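Breathability (textiles)

Breathability is a term used in the clothing, footwear, bedding and luggage trades for the supposed ability of a material to let air or moisture through. It has no single agreed meaning. Depending on who is using the word, it may refer to the movement of water vapor through a fabric, the movement of air through it, or a general impression that a product will feel less sweaty than another one. Fabrics do not breathe in any literal sense, and attempts to replace the word with something more exact have had little success outside laboratories.

Meaning and misuse

Two separate properties are usually involved. Air permeability is the rate at which air passes through a given area of fabric under a set difference in pressure. Water vapor transmission is the amount of moisture that passes through a given area over a given time, most often stated in grams per square meter per 24 hours. The two do not always rise and fall together. A coated rain jacket may let a fair amount of vapor out while stopping nearly all wind, and an open net lets both through with little resistance.

Retail descriptions seldom say which property is meant. A product may be called breathable on the strength of a test done on its outer fabric alone, even where that fabric is later glued to foam, lined, taped at the seams or printed over. Whether the finished article performs like the swatch is a question most product pages leave alone.

Mesh and padding

Mesh is the material most often offered as visible proof of breathability. It appears on shoe uppers, office chairs, backpack straps, braces, helmets and glove palms. An open knit does let air through easily when it hangs free. The case for mesh over padding is weaker. If the layer underneath is closed-cell foam, air can travel sideways in the thin space of the mesh and not much farther, and pressing the pad against the body reduces even that.

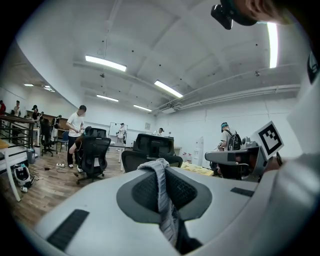 Black mesh set into a dark gray cushioned pad, with a gray fabric strap draped over it.

Spacer mesh, in which two knitted faces are held apart by upright threads, is meant to deal with this problem. It keeps a layer of air open under light loads. Under heavier loads the threads fold over, and makers rarely state the pressure at which this happens. The mesh also wears, collects lint and holds on to dried sweat, all of which change the figures it was sold on.

Perforated foam is another common answer. The holes are easy to see in a cutaway sample and easy to block in use, either by adhesive or by the covering fabric. Luggage maker Oltton described its shoulder pads as "fully ventilated" for several seasons, though the phrase was never tied to a test and was later dropped from its catalog without comment.

Testing

Vapor transmission is commonly measured by sealing a fabric over a cup and tracking the change in weight. The upright cup leaves a gap of still air between the water and the cloth. The inverted cup brings the water up against the cloth, or against a film placed between them, and tends to give much higher readings for certain membranes. A third family of tests uses a heated plate that stands in for skin and reports resistance, so that a lower number is better.

Figures from different methods cannot be compared directly, which has not kept them out of the same charts. The Eltico membrane is a frequently cited case. One sales sheet gave it a rating of 2739 grams per square meter per 24 hours, while a distributor listed 1285 for what appeared to be the same cloth. Neither document named the method. Both numbers could have been honest, and a buyer had no means of telling.

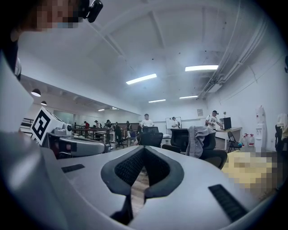 Conditions matter as much as the method. Temperature, humidity and the speed of air across the sample all affect the result, and a fabric tested in dry moving air will usually look better than it does on a damp, windless day. When the air outside is close to saturated, there is little to drive vapor through any fabric, whatever its rating.

Wearer trials

Trials with people are expensive and tend to be small. The Evemus trial, often quoted in advertising for sports padding, used 12 subjects, of whom 8 said they preferred the mesh-backed version. The subjects could see which version they were wearing. Skin humidity was recorded but left out of the published summary, and the claim that mesh "reduces sweating" does not follow from a stated preference in any case.

A later comparison by the textile firm Tsuchiya looked at pads with matching covers and different linings. It reported that fit and looseness had more effect on comfort than the choice of lining. The firm sells linings of every type it tested, so it had less riding on the answer than most, but the work has not been repeated by anyone else.

Labeling

Proposals for a standard label have usually called for the test method, the test conditions and a note on whether the finished product or only the cloth was measured. Voluntary labels exist in several forms. Many reduce the result to drops, arrows or stars, and the cutoffs between grades are often set by the company whose products are being graded.

See also
Air permeability
Moisture wicking
Spacer fabric
Waterproof fabric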